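Home Tickets Open Closed Assets Contacts Log out

September
Logged by Zeyu Ye, building services, Preltlow

Ticket 125: heating losing pressure, ground floor and mezzanine

Reported fault: the Stalline boiler in the ground floor cupboard locks out overnight with the low pressure light showing. Topping up at the filling loop clears it and the heating runs normally for a day or two, then the gauge is back near the bottom in the morning. The people upstairs have noticed cold radiators before ten. Hot water at the taps is on a separate heater and is not affected.

System details for whoever picks this up. Sealed system, one boiler, radiators on both levels, steel pipe in the original part and copper in the extension. The expansion vessel is a separate red one on a bracket behind the boiler, 20 litres. The room controls are Jiritz, fitted last year, wired back to a box beside the cupboard door. Flow temperature is set to 70. The heating was off all summer and was turned on again at the start of this month. I can't say if it was losing pressure before that as it was not being looked at.

Entry 1, Zeyu Ye

Found the boiler locked out at 7.30 in the morning. Gauge at just over zero. Opened the filling loop, brought it to one and a half bar cold, closed both valves and took the hose off so it could not pass by accident. Reset the boiler and it lit first time. Looked under the boiler and at the pump. No sign of water. Wrote the gauge reading on the tape inside the door with the time next to it. Please can everyone who tops this up do the same, as I think it has been done more than once without being written down.

Entry 2, Zeyu Ye

Gauge at one bar in the morning, before the heating came on. By mid-afternoon with everything hot it was up to nearly three. That seemed a big swing for a system this size. The discharge pipe from the relief valve goes through the back wall and ends low down behind the bin store. The wall under it has a white streak, but the streak could be old. Tied a freezer bag over the end of the pipe and left it.

Entry 3, Zeyu Ye

Bag had a small amount of water in it, perhaps a couple of spoonfuls. So the relief valve is letting by, but that is nowhere near enough to account for the drop on the gauge. Emptied the bag and put it back. Rang Zheng, who have the maintenance contract, and asked for a visit. They suggested checking the expansion vessel and said Ekene Mohammed would come out. In the meantime they asked me to check every radiator valve and any joint I could reach.

Entry 4, Zeyu Ye

Went round all the radiators on both levels with a torch and dry kitchen roll. Held the paper under each valve and each bleed point. Results:

- Mezzanine: all dry. The lockshield on the radiator by the printer has green staining but the paper came away clean.
- Kitchen: dry. Could not reach the far valve behind the fridge.
- Ground floor, front: dry.
- Ground floor, back wall: not done, shelving in the way.
- Toilets: both dry. One bleed screw was loose and I nipped it up.

The pipework on the ground floor runs along the foot of the wall behind a boxed-in section and drops under the floor at the old doorway. The boxing is painted shut. I have not taken it off.
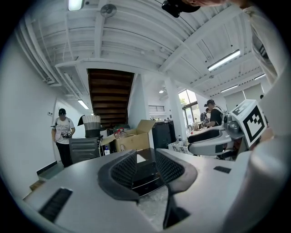 A slow leak from the low-level pipes would be easy to miss on the ground floor. A steady drip on a carpet tile leaves a dark patch, and on the mezzanine boards we would see a ring. Downstairs the surface is speckled grey, as in the bit showing through the gap in the picture, and a few drops on it look much like the rest of the pattern unless the light is low and from the side. I went over it twice with the lights off and the torch laid flat, and also put strips of kitchen roll along the bottom of the boxing, held with masking tape. Strips are labelled A at the front door through to F at the old doorway. Please don't pick them up when cleaning.

Entry 5, Zeyu Ye

Strips A to E dry. Strip F had gone wavy at one end but felt dry when I picked it up. Replaced it with a fresh one and put a second strip, G, on the other side of the doorway. Gauge had dropped again overnight and I topped up to one and a half bar at 8.15. Relief valve bag had about the same in it as before.

Entry 6, Ekene Mohammed, Zheng

Attended site. Isolated the boiler and let it cool. Pressed the valve on the expansion vessel and got air, no water, so the diaphragm is not split. Drained the system side down and checked the charge. It was almost flat. Pumped it up to one bar, left it 20 minutes and checked again. Held. Refilled and vented the system, then ran it up to temperature. Gauge went from one and a half cold to just under two hot, which is how it should behave.

Operated the relief valve by hand several times to clear the seat. It dripped afterwards and would not stop. They often don't once dirt has got on the seat. Will need a new one. Part not on the van, ordered today. I have left the bag on the pipe.

With the vessel flat the pressure was climbing every time the system got hot, and the relief valve was passing a bit each time. That explains some of the loss. Given what Zeyu collected in the bag I would not say it explains all of it. Advised leaving the strips down and carrying on with the readings.

Entry 7, Zeyu Ye

Readings since the visit, all cold, before the heating comes on: one and a half, then a shade under, then one and a quarter. Better than before but still going down. Very little in the bag. Strip F wavy again and this time it was damp to the touch. G dry. Photographed F with the pipe run behind it and sent it to Ekene.

Also had a complaint from upstairs that the heating was coming on at five in the morning. Checked the Jiritz controller and somebody had left it on the boost programme. Put it back to the normal one. This has nothing to do with the leak but I am noting it here as it changed how long the system was hot, and the readings for those days may be out because of it.

Entry 8, Ekene Mohammed, Zheng

Second visit. Fitted new relief valve. Tested, no drip. Bag can come off.

Took off the last length of boxing, the piece nearest the old doorway. Scored the paint first and it came away without much damage. Behind it the steel pipe changes to copper with a compression fitting, just before it drops. There was rust down the steel and a crust of white and green on the fitting. Wiped it clean, dried it and watched it cold. Nothing for a few minutes, then a bead formed on the underside of the nut. With the heating on and the pipe hot the bead stopped. So it weeps when cold and closes up when warm, and that fits with the pressure dropping overnight and very little to see during the day.

Tried a quarter turn on the nut. No improvement. Drained down, cut back to sound copper, remade the joint with a new fitting and olive. The steel thread was pitted but cleaned up well enough to take it. Refilled, added inhibitor, vented all radiators including the one behind the fridge, which Zeyu helped me move. The far valve there was dry.

Left the boxing off so the joint can be seen. Please do not refit until the readings have been steady for a fortnight.

Entry 9, Zeyu Ye

Cold reading unchanged the first morning and the second. Kitchen roll under the new joint dry both times. Moved the remaining strips up.

One radiator on the mezzanine, the one by the stairs, was cold across the top after the refill. Bled it, got a lot of air, then water. Gauge dipped slightly as expected and I topped it up. Written on the tape.

Entry 10, Zeyu Ye

No lockouts since the second visit. Gauge steady on the mark every morning. Filling loop hose is hanging on the hook inside the cupboard door and should stay off the valves unless it is in use.

Still to do:

- Refit and repaint the boxing by the old doorway once the fortnight is up.
- Zheng to check the vessel charge at the annual service. I have asked for it to be added to the job sheet, as it was not on there last time.
- Find out if the same steel to copper change is used at the kitchen end. Ekene thinks it probably is. The boxing there is tiled over, so leaving it for now.
- Clean the white streak off the wall behind the bin store.

Status changed from Open to Monitoring.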